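The Patience of Straight Boxes

By Cherry Mae Espiritu

The shop closes its shutters at nine, but the people from Bamamine stay inside until almost midnight. They do not buy anything. They take a box from a shelf, they put it back, they make the row straight, and they do it again. After two evenings with them I began to look at every shelf in my own neighborhood in a different way.

Bamamine is a small company with one large wish: it wants a robot that can tidy a store while the staff is asleep. The robot is called Zokeck. It has two arms on a column and it moves on wheels, slowly, like a person who carries soup. It cannot yet work alone. Everything it knows, it knows from somebody who has shown it.

There are two ways of showing. In the first way, an operator sits in the office in Gruvevbridge with a handle in each hand and a screen in front of the face, and the arms in the store follow. In the second way, a person does the job with bare hands and wears a small camera on the head, so that the machine can later study what the hands did and in which order. The company started with the first way only. In June it added the second, and today both kinds of recordings go into the same training.

"With the handles I am clumsy," says Nic Aodha, who leads the lessons and has worked in shops for 23 years. "I have to think before I close the fingers. With my hands I do not think, and this is what we need to catch."

The housewares aisle is one of the hardest parts of the store. Toothbrush packs hang from hooks on one side, and beside them stand the bottles, some in tall boxes and some without any box. For a robot these are three different problems. A hanging pack swings. A bottle without a box is round and can roll away. A box is the easiest to hold, but it must face the customer, and it must stand well with the boxes next to it.
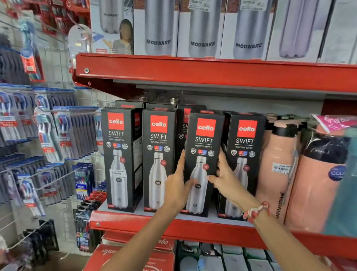

Two hands on a boxed Cello Swift bottle in the housewares aisle, with the toothbrush hooks at left.

I asked if I could try. For the head camera there is almost no instruction, only the request to keep looking at the thing I was touching. This is harder than it sounds. A person who puts goods in order often looks already at the next item while the fingers finish the last one. The camera follows the eyes of the worker badly, so the head must turn and wait. My first 5 recordings were thrown away for this reason, and I was told in a very kind manner that this was normal.

With the handles it went worse. I brought the left arm to a box and pushed it so far back that the right arm could not get it out. Nic Aodha took my place, moved the neighbor box a little, and freed it. He asked that the mistake be kept. The recordings in which something goes wrong and is then repaired are, he says, worth more to him than the clean ones, and he has a separate folder for them. It holds 98 recordings. The full collection for shelves has 1,634.

What does the robot do with all this? I watched it on the second evening, at a test shelf that the company built in its office. It came to a row where one carton was turned, stopped for a moment, and put one hand low on the front and the other at the side. It turned the carton back slowly. Then it let go and the carton next to it fell over. An engineer wrote something down, stood the carton up, and started the test again.

Not everybody in the store is happy with these lessons. One woman from the evening shift told me that she likes the quiet hour of putting things straight, and that it is the only part of her day when no person asks her for anything. She asked me what she would do with this hour if the machine took it. I passed her question to the company. Their answer was that the robot will work only at night, after her shift. She thought about it and said that then in the morning everything would be in the place where the robot likes it.

The next lessons are planned for the shelf with the glasses. Nic Aodha has already bought a broom.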